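Questions I Keep Getting About My Gravel Riding

I get the same emails every time I post a ride, so I've put my answers in one place. I'm a middle-aged person who likes bikes and snacks, I have no coaching papers of any kind, and everything below is just what has worked for me. Last updated 23 October 2021.

How did you get into gravel?

By getting scared off the road, mostly. I'd been doing group road rides for years and I loved the people, but the traffic on my end of town kept getting worse and I was coming home with my shoulders up around my ears. A friend dragged me out to the Mendine loop one morning and we saw cows, a tractor and a very rude goose. I bought wider tires that same week!

What is the Mendine loop and how long is it?

It's the dirt road route that starts at the old grain store in Mendine, goes out over the ridge to Vilela and comes back along the creek. People who ride it all in one go usually take most of a morning. I take longer, there's a bakery in Vilela. The climbing is all in the first half, so if you feel awful at the top, relax, you've done the hard bit.

Do I need a special bike?

No! I did my first season on an old touring bike with the fenders pulled off. You want room in the frame for a fatter tire and brakes you trust. If you already own a mountain bike, ride that. You'll be a little slow on the pavement sections and much happier than everybody else on the creek side, where the rocks are.

What tire pressure do you run?

Lower than you think. I'm not giving a number, because the last time I did I got emails from people half my weight who'd bounced all over the place. Start where you are, let a bit out, go ride, see how it feels. If the rim hits a rock, put some back in.

How many miles do you ride in a year?

My best year so far was 3,906 miles. The year after that was 2,468, and I enjoyed it more. I had a sore knee and a lot going on at home, and I quit staring at the total. I still write everything down in Gridutness, which is the little mileage log I use (it's clunky, it does what I need, please stop asking me to switch).

Where do you keep all your stuff?

In a corner of the garage, and for years it was a heap. Gloves in a bucket, tubes on the floor, one shoe in the car. I finally made myself give everything a home last September and I can get out the door so much faster now.
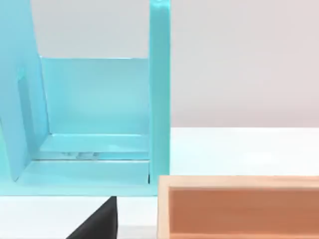
My pre-ride routine is pretty boring. The night before, I fill bottles, charge the lights and put my clothes where I'll trip over them. Tools, spare tubes and pump live together so I can grab the lot half asleep. An open front like the one on that turquoise shelf is what I'd go for if you're setting up a corner of your own – doors just give you a place to hide a muddy shoe cover until it grows something. Then it's coffee, toast, a last squeeze of the tires and off.

What do you eat on a long ride?

Real food for as long as I can stand it. Boiled potatoes with salt, a squashed jelly sandwich, fig bars. Gels come out only when I'm in trouble. I start eating well before I'm hungry, and I carry 2 bottles even on cool days.

Is the Valero ride OK for a beginner?

Yes, if you pick the short course. The Valero is a friendly, scruffy sort of event with no chip timing and a big pot of chili at the end. The long course is nearly all dirt and there's a sandy stretch that makes grown adults say bad words. I've walked it both times I signed up, and I wasn't lonely.

I'm slow. Will I be left behind?

At the Valero, no, there's a sweep rider. On the casual rides from Mendine we regroup at the top of the ridge and again at the bakery. Say hello at the start and tell somebody it's your first time out.

Can I come ride with you?

Sure! Check the notice board outside the grain store, that's where the start times go up. Bring a tube that fits your own wheels – I can't tell you how many times I've been short on that one.

Comments (4)

gravelgrandma: Potatoes!! I've been telling my husband this for years and he laughs at me. Printing this out.

tubeless_ted: Pressure advice is good but you should really mention sealant. Mine dried up and I walked back from the creek.

slowpoke62: Did the short course at Valero on your say-so and had a blast. Chili was excellent. Is the bakery in Vilela open in winter?

gravelgrandma: @slowpoke62 yes but they close early, get there before lunch.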